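Ermira Mladenović keeps her baskets by color. Blue is for things that belong in the room they're sitting in. Orange is for things that have to go somewhere else in the house. Black is for paper. She has been teaching people to do it this way since April of last year, in evening classes she calls Flumis, and by her own records 345 people have gone through the course.

I talked with her over two afternoons for this piece. She's a fast talker and she doesn't much like the word "organizer."

"I sort things," she said. "Organizing is what comes afterward, and most people never need as much of it as they think. If you sort a kitchen drawer properly, you might be done."

She started out in the stockroom of a hardware wholesaler called Dimitrov, where she stayed for nine years. The stockroom had 3385 bin locations when she left. She knows the number because she printed the labels.

"You learn that the bin matters less than people think and the label matters more," she said. "But at home people hate labels. They feel silly writing 'batteries' on something. So I went to color. Everybody can do color."

The baskets are small, shallow plastic trays with holes in the sides. She buys them cheap and buys them in bulk, and she has no loyalty to any brand. The last order was for 200.
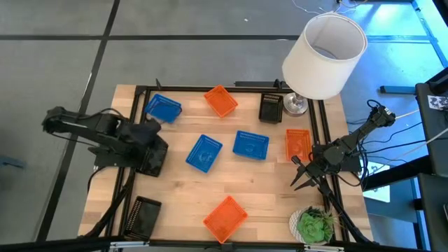
I asked why she uses such small ones. Most of the storage advice I've read says to get a few big bins and be done with it.

"Big bins are where stuff goes to be forgotten," she said. "With a small tray you can see the bottom. You put in six things and it's full, and then you have to make a decision. I want people to make a lot of small decisions, and I want them to make them standing up at a table."

The table is a firm rule with her. Students bring a drawer from home, the whole drawer if it comes out, and tip it onto the tabletop. Nothing gets sorted on the floor or in a lap. Each person gets a few trays and twenty minutes. At the end of the twenty minutes whatever is still on the wood goes into a paper bag with the date on it.

Fuad Ejigu took the course last winter and came back for it a second time with his wife's sewing drawer. He told me by phone that the paper bag was the part that bothered him.

"I had all these cords," he said. "I didn't know what any of them were for, and I didn't want them in the bag. Ermira told me to put the bag in the closet and call her when I needed one. I haven't called her."

I asked Mladenović whether people argue with her about the bag.

"Every class," she said. "Mostly about cords, and keys. Keys are very hard. I don't make anyone throw out a key."

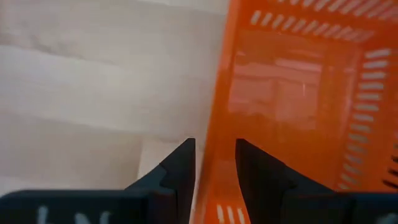 She has strong opinions about what makes a tray worth buying, and she'll give them to anyone who asks. The first is that it should have openings in the sides. The orange ones have rows of narrow slots below the rim, and light comes through the plastic itself, so she can tell from across a table whether a tray has been dealt with. The second is a rim thick enough to grab with one hand. The third is that it should cost little enough that she doesn't mind if a student walks off with it, and they do.

She also cares about washing. Trays from a kitchen class get soaked in the tub overnight, then stood on end against the wall. She tried wire baskets for a while and gave up on them. Small things fell through, and they scratched the tables.

Cloth ones were worse. "You can't wipe glitter out of cloth," she said. "I had one family with a craft drawer and I was finding glitter until summer."

For a time she also sold a printed guide, a thin spiral-bound thing called Vurden. It sold 2067 copies, mostly to people who had already taken the class. She has stopped printing it. Tomás Carroll, who did the layout, still gets requests and forwards them to her.

"He wants me to do a second edition," she said. "I don't have a second edition's worth of things to say. The first one was already too long."

The guide had a chapter on when to move a tray, and she still teaches from that one. Her rule is that a full tray leaves the table right away. People like to line them up and admire them, and she understands that, but a full tray on the table takes up the space where the next pile should go.

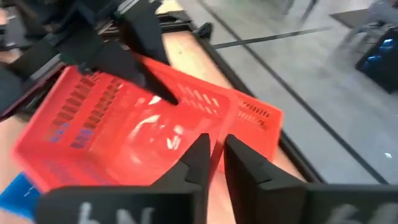

Orange trays leave first. That's the order she insists on, because the orange ones hold the things that belong in other rooms, and a thing that belongs in another room is the likeliest to get dropped back in the drawer when someone is tired. Blue can wait. Black waits the longest, and paper gets its own evening.

"Paper is slow," she said. "If you let people start on the paper, they read it. They find a letter and that's it for the night."

Iman El Idrissi teaches the paper evening. She used to run the front office of a dental practice and is stricter than Mladenović, by both women's account. Students may not read anything past the first line. Receipts go face down.

I asked Mladenović what her own house is like. She said it's fine. There's one drawer in the hall that she hasn't opened in a while, and she knows what's in it, and she isn't in a hurry.

Her next course starts on 9th October at the Drolura hall, on the upper floor. It will be six Mondays. She asked me to mention that people should measure the drawer before they bring it, after Arben Trajkovski turned up last time with one that wouldn't go through the door.

"He went home and came back with the stuff in a pillowcase," she said. "That works too. Bring a pillowcase."

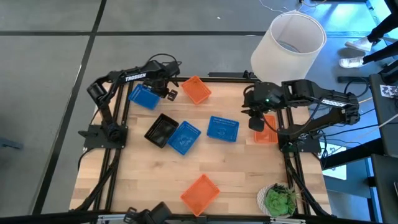 *Blue, orange and black trays out on the tabletop.*

When we finished talking she gave me two trays to take home, a blue and an orange. I asked about a black one, and she said to come back when I was ready to do paper.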